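Hand gripper 2 (Ollia), pad and pivot service
April, started 9:40

Counter at 3,861 cycles since the last pad change. Limit on the sheet is 2,000, so this one ran well over. Old pads were glazed on the lower third and the left one had started to lift at the bottom corner. Both replaced with the black fuzzy stock from the Zunden roll. Cut by hand, edges trimmed after bonding. Left to cure 30 min under the clamp before touching the linkage.

Pivots: teal spacers out, wiped, back in. No scoring. Left fingertip had side play at the spacer, right did not. Swapped the spacers side to side and the play stayed on the left, so it is the bracket hole and not the spacer. Shimmed with one thin washer. Play gone by feel. Put a new bracket on the Maeng order anyway.

Brass grommets checked for rotation in the arms. All tight. Do not oil these - last time the oil crept down to the pads and we lost a set. 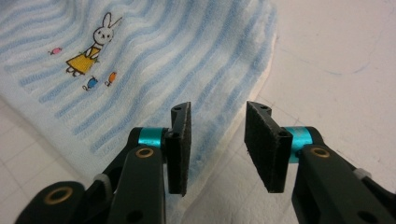 Closing check next. Pads should meet along the full height with a paper strip between them. Strip pulled free at the top and held at the bottom, so the left tip still leans. Loosened the bracket screw a quarter turn, squeezed closed on the flat gauge, retightened. Second try held top and bottom. Third try same.

Ran 530 open/close cycles by hand trigger in two batches. No squeak, no drift in the zero reading. Open width came back the same after each batch.

Cloth pickup is the case that matters for the Bisent work. Looped pile sheds into the felt and the grip goes soft well before the pads look worn. Brush the pads at the end of every session, dry brush only, no solvent on the bond line.

To do:
- reset the counter (not done yet, needs the cable)
- left bracket when it arrives, then take the shim out
- change the sheet to say inspect at half the limit for cloth jobs
- check gripper 1 for the same play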